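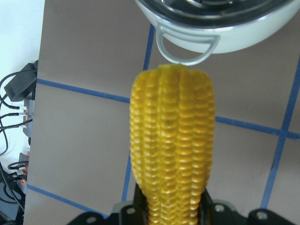

Notebook > Rullwood Robotics Club > Arm project > Thursday

Reading time: 4 minutes

Thursday, after school. We finally got to the vegetables! The student project this term is "put the food in the pot," and up to now it has been all foam blocks, because foam blocks forgive everything. Corn does not forgive. The cob is held upright by its narrow end, with the tip right under the pot handle, and that little gap between corn and handle is pretty much what we spent the whole afternoon arguing over. The handle is a loop, it sticks out from the side of the pot, and if you come in on that side you're asking for trouble. I wrote "APPROACH AWAY FROM HANDLE" on the whiteboard in big letters and somebody added a small drawing of a sad corn. Fair enough.

Setup first, so I don't have to guess next week like I did after the carrots. Arm is the same one, running the Skestus build the kids named after a bad guess in the dictionary game. Wrist camera on. Speed at 35 percent of full. We tried 60 before the break and it looked great on the foam and awful on anything with a curve to it, so 35 it is until somebody shows me a good reason. The blue tape grid stays on the work surface. Please leave it alone, even where it looks crooked! The squares aren't perfect and they don't have to be, we only use them for saying where a thing starts ("corn in the square nearest the wall") so that two people can set up the same run without a fight.

We did 42 tries with the corn. I'm counting a try as good if the cob ends up inside the pot and the pot is still standing where it started. By that rule we had 4 bad ones before the snack break and then I lost the tally sheet under a laptop, so the rest will have to come from the log. My feeling is that the second half went better, but my feeling also said the carrots were going well, so let's wait for the log.

What went wrong, as far as I could see from my stool:

- Grabbing by the fat part. The rows of kernels are bumpy and the fingers touch only the high spots, so the cob rolls a little when it gets lifted. Grabbing low, by the thin end, was much calmer.
- Tip bumps the handle. Two different drivers, same bump. Both of them were watching the corn and forgot about the pot, and I did exactly the same thing when I had my turn.
- Letting go too early. The cob lands on the rim, thinks about it for a second, and falls out on the wrong side.
- Me talking during a run. Noted. I'll stand by the door.

The best idea of the day came from the younger group. They want to tip the cob over before it gets to the pot, so it goes in lying down and the tip never gets near the handle at all. It takes an extra wrist turn and the older kids said it would be slow. It was slow! It was also the smoothest drop I saw all day, so I'd like to give it a proper session, maybe with one group on "tip first" and one group on "straight up and over," same start square, then swap drivers halfway.

Small stuff. The screws on the fingers need a check before every session from now on, it's a one-minute job and it goes on the start sheet. The wrist view gets crowded when the pot is close — you see mostly corn, and the handle sort of sneaks in at the top. A couple of the kids asked for a second view on the laptop. I said maybe. I'd like them to learn to drive with this one first, and also I don't want to dig through the cable box again before February is over.

The Koskela meet is on everyone's mind, obviously. The rules say three foods and one pot, and they don't say what shape the foods are, so I'd like corn to be our hard case and not a surprise on the day. If we can do corn we can probably do the eggplant. (Has anyone seen the eggplant? It was on the shelf with the lids.)

For next time:

Find the tally sheet. Pull the log and fill in the rest of the tries.
Tip-first runs, both groups.
Move the pot one square over and see who notices.
Bring more snacks, almost all of them were gone by four.

Packed up a bit late, lights off, door locked. My notes on the grip heights are on the back of the start sheet, bad handwriting and all.

Recent entries
Carrots, day two
Why we slowed the arm down
Foam blocks into the pot: first full session
Packing list for the Koskela meet
Borrowing the Masesano gripper notes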